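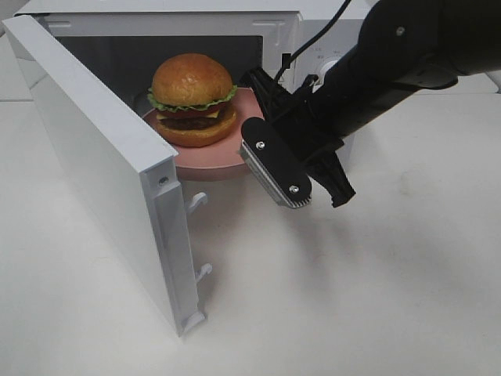
Photo: Brimdale Learning Resources

Chapter 8
Moving a College Online

Think of the last time you handed in an essay. You probably clicked a button, saw a green tick and got on with your evening. Behind that tick sits a whole system of course pages, mark books, message boards and deadlines, and choosing one is among the biggest decisions a college can make!

In this chapter we follow Driststead College as it swaps paper registers and emailed homework for a shared course site called Hurnotden. The change began in December with two departments, history and nursing, and took 14 months to reach the rest. Their needs could hardly have been more different - history wanted long written feedback, nursing wanted quick skills checks on a phone - and that is what makes the story such fun to study.

As you read, keep a note of who gains time at each stage and who loses it. You will need it for the planning task in Section 8.2.

Key terms: course site, pilot group, single sign-on, archive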